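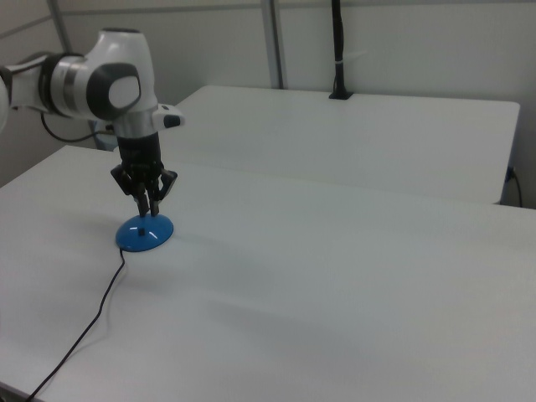

Revised May 15, 2023. Covers the light-duty bench only. The heavy bench with the vise has its own page.

## Surface

A light-colored top shows dropped screws and springs better than a dark one. It also shows every solvent ring. Wipe with a damp microfiber cloth and one drop of dish soap per quart of warm water, then dry with a second cloth. Leave no standing water near seams or screw holes.

Do not use scouring powder on a coated top. It removes the sheen in patches, and the dull patches pick up dirt faster from then on.

| Mark | First try | Second try |
|---|---|---|
| Pencil | White vinyl eraser | Soap and water |
| Permanent marker | Isopropyl alcohol on a cloth | Repeat with a clean part of the cloth |
| Tape residue | Fresh tape pressed down and lifted | Citrus remover, then soap |
| Cured super glue | Plastic scraper | Leave it |
| White glue | Warm wet cloth laid on it, ten minutes | Plastic scraper |
| Grease | Dish soap, undiluted | Mineral spirits, small amount |

Test alcohol and citrus remover on the underside before using either on the top. Acetone is not listed. It softens many plastics and some coatings, and the damage can't be wiped back out.

Sand a glued repair in a solid wood top with 200 grit, along the grain. Coated tops should not be sanded. A dull spot in a clear acrylic part can be worked wet with 2000 grit and finished with plastic polish. Keep the paper wet and change it when it stops cutting.

## Mats

Two mats are enough for light work.

- Cutting mat, self-healing type, for knives. Store flat. One left in a hot car will warp and usually stays warped.
- Silicone mat for soldering and glue. Most cured glue peels off. Silicone tears easily once nicked, so no blades on it.

The Findstead 1784 silicone mat has molded trays along the back edge for screws. The trays are shallow. A muffin tin holds more and costs less.

## Height and reach

Set the work height to the task. Fine work, such as threading wire or painting small parts, goes better with the surface raised toward the elbow or slightly higher. Pressing, sawing and planing need a lower surface.

Keep the tools used on every job within 420 mm of the front edge. Anything past that gets reached for across the work, and sleeves drag parts onto the floor. Spray cans, spare stock and the label printer can go to the back or on a shelf.

Chairs with casters drift on hard floors. Lock two casters or use a stool with plain feet.

## Lighting

Overhead light alone puts the shadow of your head and hands on the work. Add one adjustable lamp on the side opposite the writing hand. For a right-handed person the lamp goes on the left.

- Aim the light from the side at a low angle to find scratches, dents and sanding marks.
- Aim it from above for reading scales and matching paint.
- Keep the opening of the shade below eye level, or turned far enough away that the bulb can't be seen from the chair.
- A gloss finish under a bare bulb gives a hot spot. Move the lamp before moving the part.

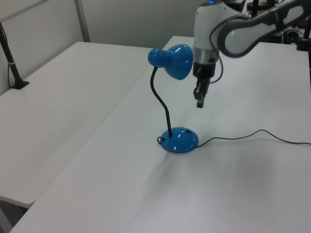 A flexible neck holds its position well for the first years and then begins to sag. Bend it in wide curves and use both hands, one near the base and one near the top. Sharp bends at one point wear the neck and the wires inside it. If the lamp flickers when the neck is moved, unplug it and stop using it until the wiring has been checked.

Do not exceed the wattage printed in or near the socket. An LED bulb of equal brightness draws much less power and runs cooler, which matters in a small closed shade. Vent holes at the back of a shade have to stay open. Brush the dust out with a dry paintbrush every January, lamp unplugged and cold. Wipe the shade inside and out at the same time. A film of dust inside the shade costs a visible amount of light.

For paint matching, use a bulb marked CRI 90 or higher, and check the match once more by a window.

## Cords

Loose cords on a bench get cut, burned or pulled. Route them before starting work.

1. Run the cord to the nearest back corner first, then along the back edge to the outlet.
2. Leave a small slack loop at the appliance so that movement does not pull on the entry point.
3. Fix with hook-and-loop ties. Wire ties pulled tight can pinch the jacket, and they have to be cut off to change anything.
4. Keep cords away from the soldering side altogether.
5. Mark both ends of each cord with matching colored tape if more than three share a strip.

A power strip mounted under the front edge is convenient but collects sawdust and spills. Mount it on the back wall or on the rear leg, outlets facing sideways. Do not plug one strip into another. Heat guns and space heaters go directly into a wall outlet.

Replace any cord with a stiff, cracked or flattened jacket. Tape over a cut is not a repair.

## Small parts

Work over a shallow tray with a rim. Line it with a light cloth when handling springs or bearings; they bounce less and do not roll.

Lay screws out in the order removed, or push them through a sketch of the part on corrugated cardboard. A strip of masking tape, sticky side up, works for very small screws. Write the location beside each one.

The Kullia drawer cabinet takes dividers in one direction only. Cut extra ones from a plastic milk jug with scissors. Labels stick better after the drawer front has been wiped with alcohol. Tan brand label tape comes off the drawers cleanly, but it curls at the corners in a damp basement.

For a part dropped on the floor, turn off the overhead light and lay a flashlight on its side. Small objects throw long shadows. For steel parts, drag a magnet inside a plastic bag, then turn the bag inside out to release what was picked up.

## Adhesives

Write the opening date on every tube and bottle.

- Super glue: cap tightly and keep upright in a sealed jar with a packet of desiccant. Let a refrigerated bottle reach room temperature before opening.
- Epoxy: mix on a scrap of glossy card. Measure equal parts by length of bead only if both nozzles are the same size.
- White and yellow glue: protect from freezing. Discard if stringy or lumpy.
- Contact cement: ventilate, and keep it away from any flame or pilot light.

The Kasdale clamps in the second drawer leave a mark on softwood. Put a scrap of cork tile under each jaw. Waxed paper between the cork and the joint keeps squeezed-out glue from bonding the pad to the work.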